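Chapter 4
Gathering Demonstrations

A policy that learns by imitation can only be as good as the examples it is given. In Chapter 3 we treated the dataset as something that already existed: a folder of episodes, each with its images, joint positions and commands, ready to be split and loaded. In this chapter we go back a step and make that folder ourselves.

The task used throughout is a small one. An arm with a two-fingered gripper has to pick up a red object from a table and drop it in a black bin. A person can do this without thinking. For a learning system it contains most of what makes manipulation hard. The gripper has to come in at a usable angle, close at the right height, lift without knocking the object over, and let go in the right place.

4.1 The work area

Begin with the table. Cover the part the arm can reach with plain white paper and tape it down. The paper gives the object a background it stands out from, and it can be replaced when it gets dirty. Fix the base of the arm before anything else, and do not move it again until the dataset is finished. If the base shifts by even a finger's width, the same joint angles put the gripper in a different place, and the early episodes no longer agree with the later ones.

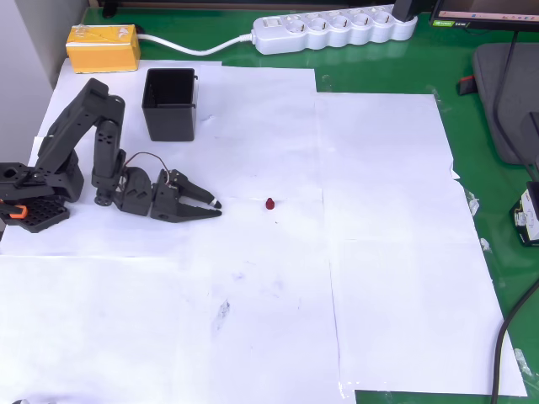
Next, decide what may vary and what may not. Write both lists down. In our task the object's starting position varies from episode to episode, and so does the starting pose of the arm, within limits. The base and the cameras stay fixed. Beginners often let everything drift a little, on the theory that variety is good for learning. Variety helps when you have enough episodes to cover it. With a small dataset, uncontrolled changes mostly add noise.

Lighting falls somewhere between the two lists. A room with daylight looks different at 9 in the morning than it does in the late afternoon, and in December the difference comes early. You can block the daylight, or you can spread your recording over the whole day so that each kind of light is represented. Either choice is acceptable. Recording every left-side start in the morning and every right-side start in the afternoon is not, as the policy may learn to read the light instead of the object.

4.2 How many episodes?

There is no formula. For the Zalirero dataset, which accompanies this book, Karim Chamoun and Qusai Rawashdeh marked 60 starting positions on a plan of the table and recorded the same number of episodes at each. A first policy trained on 36 episodes reached for the object but seldom closed on it. The final set holds more than 600 episodes. Most of the improvement came well before the end, and the last part of the collection went mainly to positions near the edge of the arm's reach.

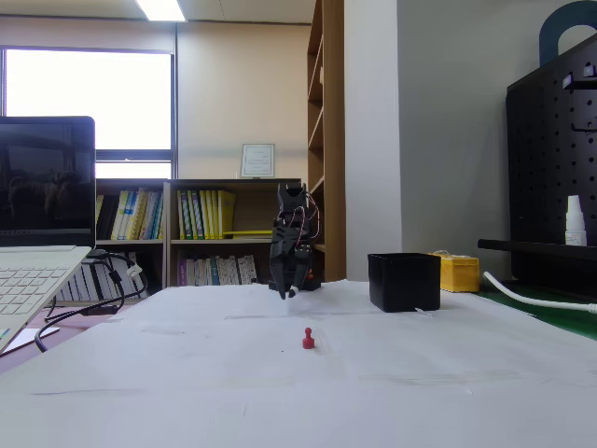

Work in short sessions. Operators get tired, and a tired operator's motions change: approaches become faster, pauses longer, and corrections more frequent. After each session, play back a few episodes and look for dropped frames, a camera that has slipped, or a gripper command that lags behind the motion. A fault found the same day costs you one session.

Failed attempts need a rule too, and it should be settled before recording starts. We discard an episode if the object falls over before it is grasped. We keep an episode in which the operator misses, backs off and succeeds on the second try, and we label it as a recovery. Section 4.5 compares policies trained with and without these recoveries.

Before going on, write a one-page collection plan for a task of your own. State the start and end conditions, what varies, what is fixed, and which episodes will be thrown out. You will need the plan for the exercises in Section 4.3.

Nurgate Press, Trornville | Copyright Nurgate Press. All rights reserved. | Contact | Back to top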